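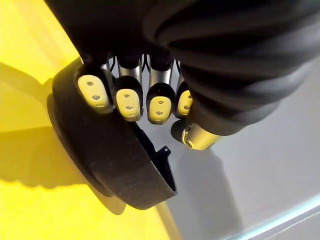
关于我们

Trasby为制造企业、职业院校和公共研究单位提供机器人及自动化设备的采购规划、预算编制与验收服务。本单位总部设在Skodthorpe,另在Manalo设有试用车间,供委托单位在签订采购合同之前对候选设备进行实物试用。

本单位不生产设备,不代理任何品牌,也不向供应商收取介绍费、展位费或其他形式的报酬。全部收入来自委托单位支付的服务费,收费标准在委托协议中逐项列明,并随协议一并存档。

目前在册工作人员38人,分属需求分析、造价与预算、技术试用、合同与验收四个部门。已结项的委托共153项,其中规模最小的为单台末端执行器的更换选型,规模最大的为整条装配线的分期改造规划。

业务由来

Trasby的前身是Skodthorpe一家机械加工企业内部的设备科。该科室当时负责本厂机床、输送线和搬运设备的购置,后因周边企业陆续前来咨询,逐步承担起对外的选型和询价工作,最终独立登记为现在的机构。早期业务以机床和仓储设备为主,工业机器人的委托其后才逐年增多,多指灵巧手、柔性夹爪、移动操作平台等设备则属于近几年新设的类别。

这一经历对本单位的工作方式影响较深。设备科出身的人员习惯先到现场看工序、看地面、看配电柜,再谈型号。现行《委托受理规程》仍保留了当年的要求:未完成现场踏勘的项目,不得出具预算意见。确因距离或生产安排无法踏勘的,由委托单位按统一表格提交现场资料,预算意见中应注明“依据书面资料编制”。

服务范围

一、需求论证

许多采购申请在提出时已经写明了具体型号。本单位受理后,仍会从工序本身重新梳理:要抓取什么工件,工件的尺寸公差和表面状态如何,每班处理多少件,换型频率多高,前后工位由谁承接,停机一小时会影响哪些环节。论证结束后出具《需求论证书》,写明必须满足的指标、希望满足的指标和可以放弃的指标,三类指标分开列示,由使用部门和财务部门共同确认。

对于院校和研究单位,论证内容另有侧重。教学设备须考虑学生分组人数、课时安排、易损件消耗和安全围护的要求;研究设备则更关注接口是否开放、数据能否导出、控制频率是否满足课题需要,以及课题结束后设备能否转作他用。

二、全周期预算编制

预算编制是本单位委托量最大的一项业务。编制工作使用自行开发的预算工具Furkico,该工具将一台设备从立项到报废的支出归入统一的科目表,便于不同方案之间进行对照。科目主要包括:

设备本体及控制器
末端执行器及快换装置
工装、夹具与定位治具
视觉、力觉及其他传感部件
安全围护、光栅与急停回路
场地改造、配电、气源与网络
运输、吊装、保险与进口税费
集成、编程与现场调试
操作及维护人员培训
备件、易损件与年度保养
软件许可及版本升级
停产切换期间的产能损失
报废处置与残值

各科目均须填写金额、依据和有效期。依据分为正式报价、历史成交、定额估算三种,以估算方式填写的科目在报表中另行标记,供审批人识别。设备本体价格往往容易取得,而夹具、调试和停产切换等科目在申请阶段常常空缺,追加预算也多由此产生。编制人员会就空缺科目逐一向委托单位发出问询单,问询单未答复的,预算书上如实记为“待定”,不以零值代替。

Furkico的科目库现收录备件与易损件条目1675条,由造价与预算部门定期维护。条目内容包括适用设备类别、建议库存量、供货周期和替代件信息。指尖垫片、密封圈、线缆、护套一类的低值件单价不高,但供货周期有时长于主机,条目中均作单独提示。委托单位在项目有效期内可以查询与本项目有关的条目,项目结束后可按年续订查询权限。

三、试用与比选

Manalo试用车间设有可调高度的作业台、标准电源和压缩空气接口,以及用于搭建临时工位的型材和围护。委托单位可自带工件,由技术试用部门按事先确认的方案安排候选设备进行抓取、搬运、放置、装配等动作试验。自带工件应取自正常生产批次,并包含一定比例的边界件,例如尺寸接近公差上下限的工件,或表面带有油膜、粉尘的工件。

试用方案在设备进场前定稿,定稿后各候选设备适用同一套工件、同一套评分表和同一时长。供应商工程师可以在场调试,调试时间计入记录。试用结束后,技术试用部门出具《试用记录》,列明每次动作的结果、人工干预的次数和原因、节拍的最大值与最小值,以及夹持部位、线缆和护套的外观检查情况。记录中只写观察到的事实,评价意见另行成文。

多指灵巧手的试用另有补充规定。此类设备自由度多,演示效果与长期使用之间可能存在差距,因此在常规试验之外增加连续运行、断电恢复、指尖部件拆换和维护工时四项内容。指尖部件拆换由委托单位的维护人员亲自操作,本单位人员仅作计时和记录。委托单位据此可以判断现有维护班组是否需要补充工具或培训,并将相应费用列入预算。

对于工件种类较少、形状较规则的工序,试用方案中一般会同时安排一种结构较简单的夹爪作为对照。多指手与平行夹爪、真空吸盘之间在购置价格、维护要求和适用工件方面各有差异,由委托单位根据试用记录和预算书自行取舍。

四、采购文件与合同

合同与验收部门协助编写技术规格书、评分办法和合同技术附件。编写时遵循以下要求:

技术指标应可测量,并注明测量方法和测量条件。
不得以某一品牌的特有名称作为指标;确需兼容现有设备的,应写明接口标准或现有设备的情况。
付款节点与可核验的成果对应,预付款、到货款、验收款和质保金的比例由委托单位财务部门确定。
源程序、参数备份、图纸和账号权限的交付应列入合同正文。
质保期内的响应时限、备件供应和返厂期间的替代安排应写明。

合同文本的法律审查由委托单位的法务部门或其聘请的律师承担,本单位不提供法律意见。

五、验收与使用后回访

验收分为出厂验收、到货验收和终验收三个阶段。委托单位可以全部委托,也可以只委托其中一个阶段。终验收采用委托单位的正式工件和正式班次进行,操作由经过培训的现场人员完成。验收中发现的问题列入清单,注明责任方和完成期限,清单未关闭前不出具终验收意见。

设备投入使用满一年后,本单位进行一次回访,核对实际支出与预算书各科目之间的差异。回访不另收费。差异数据经去除单位名称和产品名称后录入Furkico,用于修订估算定额。委托单位如不同意录入,可在协议中注明。

预算规划中的几项原则

本单位多年来形成了若干编制原则,载于《预算编制手册》,在此择要说明,供拟委托单位参考。

分期投入。自动化改造宜按工序分期进行,每一期均应能够独立运行并产生可核算的结果。后一期的预算在前一期终验收之后重新核定,不沿用最初的总价。对于一次性申报总额的单位,预算书会同时给出总表和分期表,并标明各期之间共用的基础设施,以免重复列支。

预留费用。预留费用应与风险事项一一对应,写明在何种情况下动用、由谁批准。未指明用途的笼统预留,编制人员会建议取消或改列。常见的对应事项包括地面承载不足时的加固、工件来料变更引起的夹具修改,以及进口部件到货延误期间的临时人工。

人员费用。机器人工位仍需要人员上料、巡检、清洁和处理异常,相关工时应按实际班次计算。原岗位人员转岗的,培训费用和过渡期工资列入项目预算,由人事部门确认。本单位不接受将全部原岗位工资直接计为节约额的测算方式。

折旧与残值。折旧年限执行委托单位自身的会计制度。末端执行器、专用夹具等随产品更换的部件,建议与机器人本体分别建账,以便产品换型时单独处置。残值估算须附同类设备的二手成交依据,没有依据的按零残值处理,并在附注中说明。

租赁与购置。产量波动较大或课题周期较短的单位,可以要求同时编制租赁方案。租赁方案中须计入退租时的恢复费用、租期内的保险费用和提前终止的违约金。两种方案采用相同的使用年限进行比较。

现有设备利用。编制新购预算之前,应先清查闲置和低负荷设备。部分工序在更换夹爪、补装传感器或调整节拍之后即可满足要求,新购申请可以缩减或推迟。清查结果作为附件提交,由设备管理部门签署。

委托流程

委托单位提交《委托申请表》后,需求分析部门在五个工作日内答复是否受理。不予受理的,书面说明理由。常见的不予受理情形包括:设备合同已经签订;委托内容仅为事后出具证明;委托单位要求在文件中指定品牌而不能提供兼容性依据。

受理后签订委托协议,明确服务内容、费用、交付文件和双方联系部门。协议签订后安排踏勘,踏勘时请委托单位的生产、设备、安全和财务部门各派人员参加。踏勘当日形成会议记录,由各参加部门签字。

预算编制项目自资料齐备之日起计算,常规工期为近60个工作日,涉及试用的项目按试用方案另行约定。资料不齐期间工期顺延,造价与预算部门会定期发送缺项清单。委托单位有固定的财政申报或年度预算节点的,应在申请表中写明,以便安排先后次序。计划列入下一年度预算的设备,建议最迟于四月提出申请。

交付文件包括预算书、科目明细表、依据汇编和差异说明,均提供可编辑版本。委托单位在收到文件后有一次集中修改的机会,修改意见请汇总后由一个部门提出。因需求变更引起的修改按补充委托办理。

试用车间使用须知

Manalo试用车间仅对已签订协议的委托单位开放,使用时段由技术试用部门统一排定。每周三上午为设备进出场和场地检修时间,不安排试用。

进入车间的人员应接受安全说明并签字,穿着封闭式防护鞋,长发应束起,不得佩戴宽松饰物。设备处于自动模式时,人员不得进入围护范围。供应商人员与委托单位人员分别登记,两家及以上供应商的候选设备不安排在同一时段试用。

工件由委托单位负责运送和取回。含有毒、易燃、易碎或需冷藏的工件,应提前提交说明并征得同意。试用过程中工件的正常磨损由委托单位承担。未经委托单位同意,车间内不得对工件、图纸和试用过程进行拍摄;试用记录所需的影像由技术试用部门留存,保管期限在协议中约定。

质量管理与回避制度

每份预算书须经编制、复核、签发三道程序,编制人与复核人不得为同一人。复核时随机抽取科目,重新向报价方核实金额和有效期。抽查不合格的,整份预算书退回重编,由此增加的时间不计入委托单位的工期,费用由本单位承担。

工作人员每年申报本人及近亲属与设备供应商之间的任职、持股和借贷关系。存在上述关系的,不得参与相关项目的需求论证、试用和评分。工作人员离职后两年内到供应商任职的,其经手项目的评分记录由其他人员复查。

供应商可以向Trasby寄送产品资料和价格表,资料统一由造价与预算部门登记。工作人员不接受供应商提供的差旅、餐饮和礼品。展会期间的技术交流须两人以上参加,并在返回后提交记录。

与院校的合作

本单位为职业院校的实训室建设提供规划服务,内容包括设备清单、场地布局、课时与设备数量的测算以及耗材预算。实训室项目按较低的费率收费,具体标准可向需求分析部门索取。

院校项目在实施中有两点经验值得说明。其一,实训设备的使用强度与生产设备不同,学生反复拆装会加快接插件和紧固件的损耗,备件预算应单独测算,不宜套用生产企业的定额。其二,实训室建成后的运行经费常列在另一预算科目之下,申报部门与建设部门不一致。编制工作开始前,应由院校明确建成后的经费归口,并在预算书首页注明。

试用车间每学期接收院校教师进行短期研修,内容为设备选型、试用方案编写和验收操作。研修不收取学费,往返交通和住宿由派出单位承担。报名由院校统一办理,不接受个人报名。

资料与培训

《预算编制手册》《试用方案编写指南》和《终验收清单》三种资料可供委托单位内部使用。手册每年修订一次,修订处在页边标明。其他单位需要引用的,请注明出处和版次。

本单位另为企业的设备、采购和财务人员举办联合培训。培训以一个完整的采购案卷为材料,参加人员按部门分组,分别完成需求论证、科目填写和付款节点设置,再进行交叉审阅。鉴于设备部门与财务部门对同一科目的理解常有出入,报名单位须至少各派一人。

投诉与意见

委托单位、供应商和其他有关方面对本单位的工作有异议的,可以书面形式提出。异议由未参与该项目的部门受理,十五个工作日内书面答复。对试用记录有异议的,可以申请复试,复试采用原方案和原工件;复试结果与原记录存在实质差异的,复试费用由本单位承担。

供应商对评分结果的询问,仅就该供应商自身的得分作出答复,不提供其他供应商的得分和报价。

联系与来访

Skodthorpe总部受理委托申请、协议签订和资料索取事宜。来访请事先预约,并说明所涉设备类别和预计使用场所,以便安排相应部门接待。

Manalo试用车间不受理现场报名。需要了解车间接口条件、承载限制和可用时段的单位,可向技术试用部门索取《场地条件说明》。大件设备进场前应提交外形尺寸、重量和吊点位置,由该部门确认卸货路线后方可发运。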